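Handgreifer mit Kamera: weiche Fingerauflagen oder harte? Erfahrungen mit Textilien

Forum > Greifer und Endeffektoren > Handgeführte Greifer
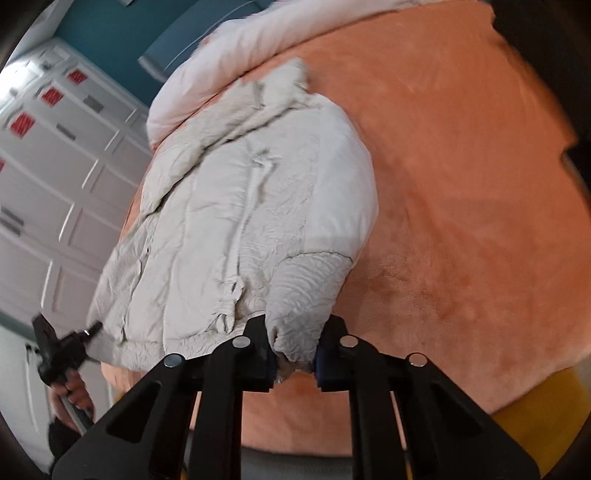
kabelkanal_7
25. Juli 2024

Ich vergleiche gerade zwei Sätze Fingerauflagen für unsere Handgreifer. Satz A ist von Dotora, weich, Satz B von Imhof, deutlich härter und mit feiner Riffelung. Aufgabe ist immer dieselbe: Steppjacke auf dem Bett, Ärmel am Bündchen fassen, nach innen legen, Saum hochklappen, ablegen. Die Kamera sitzt fest am Greifer, Weitwinkel, die Auswertung läuft über den Controller von Stestico.

Bisher 201 Durchläufe mit Satz A und 100 mit Satz B. Am Bündchen nehmen sich beide wenig. Am Saum rutscht A öfter ab, vor allem wenn nur eine Lage zwischen den Fingern ist. B hält besser, zieht mir aber beim Öffnen den Stoff mit, und dann liegt der Ärmel wieder falsch.

Fragen:
Fährt hier jemand gemischt, also eine Seite weich und eine hart?
Welche Schließkraft nehmt ihr bei gefütterten Sachen?
Lohnt sich eine zweite Kamera von der Seite?

wellenkupplung
Gemischt hatten wir im Februar eine Zeit lang drauf. Das Mitziehen beim Öffnen war weg, dafür hat sich dünner Stoff zwischen den Fingern verdreht. Für Jacken brauchbar, für T-Shirts nicht. Wir sind wieder zurück auf zwei gleiche Seiten.

Das Kleben bei B kommt nach meiner Erfahrung eher von der Öffnungsgeschwindigkeit. Erst langsam ein kleines Stück auf, dann den Rest schnell.

pt_hallenkind
Sehe ich anders. Wir haben die Imhof-Auflagen auch und das Mitziehen bleibt, egal wie langsam man öffnet. Die Riffelung verhakt sich im Obermaterial. Mit feinem Schleifpapier einmal quer drüber, danach war Ruhe. Garantie ist dann natürlich weg.

wellenkupplung
Bei welchem Material? Bei uns waren es glatte Außenstoffe, da verhakt nichts.

pt_hallenkind
Softshell und Fleece. Kann sein, dass das den Unterschied macht.

kabelkanal_7
Bei mir ist es gesteppt. Die Geschwindigkeit probiere ich zuerst, schleifen kann ich danach immer noch.

mondsichel
Zur Kamera: Ich würde keine zweite nehmen. Am Greifer montiert sieht man die Fingerspitzen immer, und das ist beim Fassen die Stelle, auf die es ankommt. Mit der Seitenkamera muss man zusätzlich kalibrieren und synchronisieren. Wir hatten das mit dem Mondimau-Set laufen und haben die Seitenansicht am Ende kaum benutzt.

Achte lieber auf die Belichtung. Wenn Fenster und helle Möbel mit im Bild sind, regelt die Automatik hin und her und der Stoff verliert die Struktur. Gerade hellgraue Jacken haben dann keine Falten mehr, mit denen man etwas anfangen kann. Fest einstellen und das obere Drittel ausbrennen lassen.

drehgeber
Widerspruch zur Seitenkamera. Beim reinen Fassen reicht die Ansicht vom Greifer, beim Ablegen nicht. Sobald der Ärmel über der Jacke hängt, verdeckt er alles, was darunter liegt. Wer zweihändig arbeitet, hat ja immerhin noch die andere Perspektive, einhändig würde ich nicht ohne auskommen wollen.

mondsichel
Zweihändig war bei mir vorausgesetzt. Einhändig gebe ich dir recht.

kabelkanal_7
Zweihändig, ja. Die rechte Hand fasst den Ärmel, die linke ist für die Saumseite da. Die Belichtung steht im Moment auf Automatik — das ändere ich.

Offen ist noch die Schließkraft. Im Stestico-Menü stehe ich auf Stufe 11. Darunter verliere ich das Bündchen beim Anheben, darüber bleiben Druckstellen im Futter.

drehgeber
Stufe 11 ist für gefütterte Sachen hoch. Greif weiter innen, nicht direkt an der Kante, dann reicht weniger. Und schau dir die Auflagen an der Spitze an. Wenn die rund gelaufen sind, hilft auch mehr Kraft nichts.

kabelkanal_7
Auflagen kontrolliert, Satz A ist vorne an 2 Fingern sichtbar abgenutzt. Damit sind die letzten Durchläufe am Saum nicht viel wert, die fahre ich mit neuen Auflagen noch einmal. Langsames Öffnen bei B bringt bei meiner Jacke etwas, ganz weg ist das Mitziehen nicht.

pt_hallenkind
Schleifpapier.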